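Why Cloth Wrinkles

Cloth looks smooth until you get close to it. Then it turns out to be threads, going over and under each other, nearly 200 of them in a strip as wide as your hand. Push the strip from one side and the threads have to go somewhere. They go up. Congratulations, you have made a wrinkle.

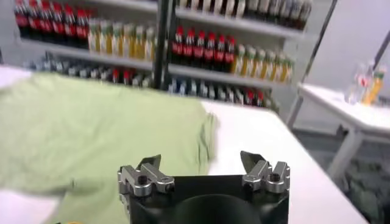 Page 9

A pale green cloth on a flat white table can still manage a raised fold. The table is doing its best — flatness doesn't rub off.

To get rid of a fold, hold two corners and pull gently. Sitting on it also works, slowly.

Words by Zachary Ross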